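Chapter 7
Magnetic Storage and the Life of Records

7.1 Introduction

A record is kept for as long as someone may need to read it. The medium it is written on lasts for some other length of time, and the two seldom match. This chapter deals with the second quantity: how long data on magnetic media stay readable, and what an archive must do before that period ends.

Paper sets a high standard. Ledgers stored at a steady temperature remain legible for centuries with little attention. Magnetic media need attention from the start. The magnetised regions on a disk surface weaken slowly, lubricants move, and bearings that stand idle may stick. A drive can also outlive the equipment able to read it — a separate problem, treated in Section 7.4.
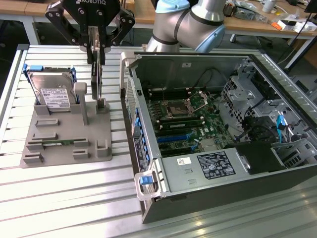 Two terms are used throughout. Retention period means the time for which a record must be kept by rule or by law. Service life means the time for which a given unit may be relied upon. Where the retention period is the longer, the record has to be copied to a new unit at least once, and each copy must be checked against its source.

The Kodden land register, used as a worked case in Section 7.3, has a retention period of 50 years and replaces its units every 8. The Plornari parish rolls follow a looser scheme, with copies made only when a yearly check in March reports errors. The costs of the two schemes are compared in Table 7.2.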